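We use cookies to improve your experience. By continuing to browse you accept our cookie policy.

A thread about small white boxes, for the people who asked me last month how I keep the work table in order. It will be a little long. Please be patient with my English.

I live in Semmont in two rooms, and the bigger one has the table. It is the table for eating, for wrapping parcels and for mending. For three years everything that had no place was put on it, and in the evening I moved the whole pile to a chair so that we could have soup.

In December I decided to give each kind of small thing one box. I did not want plastic drawers. I had them before, in Villanueva, and the drawer at the bottom was always the one I needed and always the one which did not open.

So, white cardboard boxes without lids. I ordered them from Zikard, who sell packing supplies to shops. The smallest order was 380 boxes, and I asked politely if a private person could take fewer. They sent me 6 from an opened carton and charged only the postage. I am still grateful for it.

Why without lids: a lid is a place to put other things. I know myself. If a box has a lid, in one week there is a mug on the lid, and then I don't open the box until summer.

Why white: I can write on it with a pencil and erase it later. On brown cardboard the pencil is hard to read in the evening, and a marker stays forever. I had one box named "keys" for a year and there were no keys in it since the first week.

The first sorting was done at the kitchen counter and it was a mistake. The counter is narrow, there is a tap, and cardboard does not like a tap. One box got a soft corner the same morning. I use it now for clothespins.

After that I moved everything to the table. It is wood, a reddish brown color, and it scratches if you only look at it. My aunt gave it to me with many instructions. I put a big black mat on it before I start – this is the rule that I never break, even when I only want to sort buttons for ten minutes.

The mat has a second use which I did not plan. Small pale things can be seen on it at once. Shirt buttons, paper clips, the little plastic feet for chairs. On the wood I was losing them between the lines of the grain, and then finding them with my bare foot.

My order of work, if somebody wants to copy it. First the mat. Then one box, only one. I go through the pile and take only what belongs in this box, and I leave the rest alone. When the box is ready it goes to the shelf and I take the next one.

Before, I was putting all the boxes in a row and throwing things left and right. It looks faster. But by the end I was tired and I put batteries with ribbons, and a month later I had to buy batteries.

I also learned to turn the box a little, so that a corner points at me and not a flat side. Maybe it is only my habit. When I reach in from the side, my sleeve does not catch on the edge and I don't pull the box to the floor. It happened with the pins. I do not want to talk about the pins.

The white box on the black mat, and the table under them:

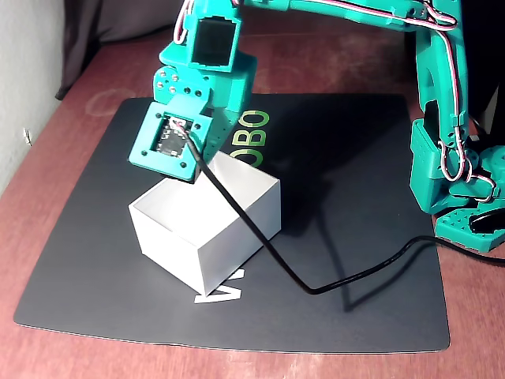 Nelly Rivadeneyra: I have the same kind of boxes and after one year the top edges become weak, because the hand goes in and out at the same place. I put paper tape around the rim on the inside. It is not beautiful, but mine are still standing. And do you vacuum the mat or shake it?

Thank you Nelly, I will try the paper tape this evening. I shake the mat from the balcony, when the neighbor below has no laundry outside. A vacuum cleaner took one of my good buttons and I had to open the dust bag with a fork.

Somebody else asked what happens when a box is full. Then I don't take a bigger box. I look inside and give away what I have twice. The box of cables was full after one afternoon – I had 4 chargers for a phone that I sold before I came to Semmont.

The cables are still the worst category. I tie each one with a piece of string, and I write on a paper label what it is for. If I cannot write what it is for, it goes in an envelope on the door, and after a month to the recycling point on Fasotness Street.

What did not work: putting boxes inside each other to save space. They are the same size, so of course it was not possible, and I still tried it for longer than I would like to say. Flat under the bed is better. You only open the bottom flaps and press.

Now 4 boxes are on the shelf with their names in pencil: sewing, post, batteries, cables. The clothespins live near the window. One is without a name and I am a little afraid of it.

Next time I will write about the string, I have opinions about string. Soup is ready now and the table is still covered, so I must go.

Contact | Copyright, all rights reserved | Back to top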